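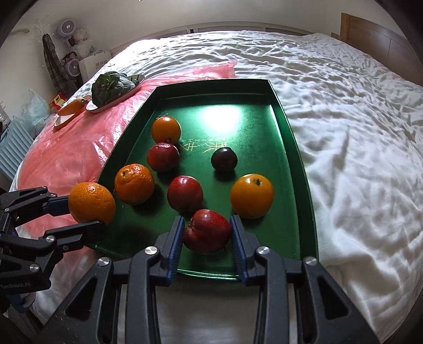

Sunday, August 30, 2026

Fault log, left hand unit, fruit task. Written up the same day for once, because the June entry on the sticky trigger was done from memory and is no use to anyone.

Symptom: left jaws stop opening part way. Squeeze, they close. Let go, they think about it, then stay where they are with whatever they have hold of. First happened on the 46th pick, on an orange, which then had to be peeled out of the pads by hand. Peeled in the other sense came later, at lunch.

Right hand unit fine throughout. Apples fine. Plum fine, though it rolls off into the far end of the tray whenever it gets the chance.

Things I blamed, in order:

1. The pads. Wiped both sets. No change.
2. The tray wall. If you come in low from the left the lower finger has to get down between the orange and the side, and I thought it was catching the rim. Did ten picks coming in higher. Jammed on two of them. Not the wall.
3. The bed. The tray shifts when you lean on the mattress, so you end up twisting your wrist to follow it. Annoying, but a twisted wrist doesn't hold a jaw shut.
4. The spring. Should have started here. Took the cover off and the return spring had come off its post at one end and was lying against the linkage. Big fruit opens the jaws wide, the loose end drops into the gap, and there it stays. Small fruit never opens them far enough, so the plum was innocent.

The spring is the Drandel one we fitted as a spare, the one with the card that says good for 1,000 cycles. Counter reads 61 since fitting. I have kept the card.

Refitted it with the hook facing inwards and a dab of thread lock on the post screw. Ran 6 oranges, all released. Not calling that a fix.

Safety bit, and I would like this one read: I cleared the second jam with my thumb between the fingers and the trigger half pulled. It let go, and then it shut. Blood blister, nothing worse, but those ribs leave a very tidy print. Put it down on something flat, trigger free, and use the plastic spatula.

Data: everything from pick 46 up to the refit is marked bad in the Ostrowski folder. Don't trim the clips and keep the good halves. The jaw reading says open while the jaws are plainly shut, so the good halves aren't good either.

To do: order two springs from Dresero, not Drandel. Check the right hand unit's hook before it gets ideas. Replace one orange.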